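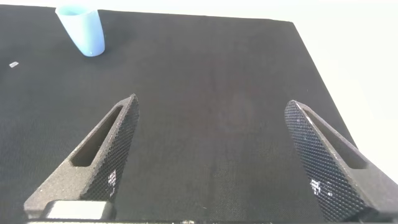
Last updated: August
3 min read

Zukska and Preter to Present Joint Sound and Performance Program at Rind

Artist collective Zukska and performance label Preter will present a joint program of sound works, staged readings and a group exhibition at Rind in August. The program is titled Cikel and will occupy both floors of the venue.

Cikel is organized in 2 parts. The ground floor holds the exhibition, which includes 19 works on paper, tape and video by members of the collective. The upper floor is given over to live performance. Doors open at 6 p.m. on performance nights, and the first set begins at 7:30 p.m. The exhibition is open from noon until the end of the final set.

The central work is a composition for three voices and multichannel playback, 73 minutes in length, performed without intermission. The score is divided into numbered cells that the singers may enter in any order. Playback material was recorded by members of the collective during rehearsals and has been edited for level only. Audience members may sit or stand and may leave and re-enter between cells at the direction of floor staff.

Staged readings will precede the composition each night. The texts were written for the program and deal with shared authorship, unpaid rehearsal time and the terms under which collectives sign contracts. Printed copies will be sold at the door. Preter will release a recording of the composition on cassette and as a download after the run closes. The track listing will follow the cell order used on the final night.

"Cikel has no lead artist and no fixed running order," the collective said in a joint statement. "Program credits are listed alphabetically, and fees are divided equally among everyone who performs."

Admission is by single-night ticket or full-run pass. A pass covers all performances and one printed copy of the texts. Exhibition entry during the day is free. Seating on the upper floor is limited and is not reserved. The upper floor is reached by stairs or elevator. Some passages of the composition are played at high volume, and earplugs are available at the ticket desk on request.

Review copies of the texts and press tickets may be requested through the Preter press office. Requests should state the outlet and the preferred performance. Interviews are given by the collective as a group.

Shares: 19
Comments: 2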